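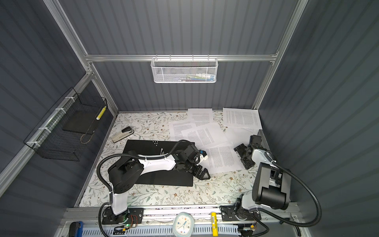 What is an oilcloth? Cotton or linen coated with boiled linseed oil until it sheds water, mostly used on kitchen tables.

Home | Fabrics | Kitchen | A to Z | Contact

Oilcloth

I grew up eating off the stuff, so forgive me if I get carried away! The old kind was painted with linseed oil, coat after coat, and each coat had to dry before the next went on. What shops sell under the name now is nearly always cotton or polyester with a vinyl skin (my grandmother would have sniffed at it, but it doesn't crack).

Patterns have barely moved. Small flowers, checks, fruit, more fruit. The Dratden mill kept 86 designs in its book and my aunt swore 9 of them were lemons. Peninah Kaijage, who wrote the mill's history, puts the biggest roll they ever shipped at 109 yards, and I'd love to know what kind of table that was for.

To clean it, use a damp rag and a little dish soap. No bleach, and no hot pans either, vinyl or linseed. Store it rolled, never folded – I left one folded in a drawer one February and the crease is still there.

See also: Tablecloth, Linoleum, Wax cloth

Filed under: Household Textiles, Coated Cloth
760 shares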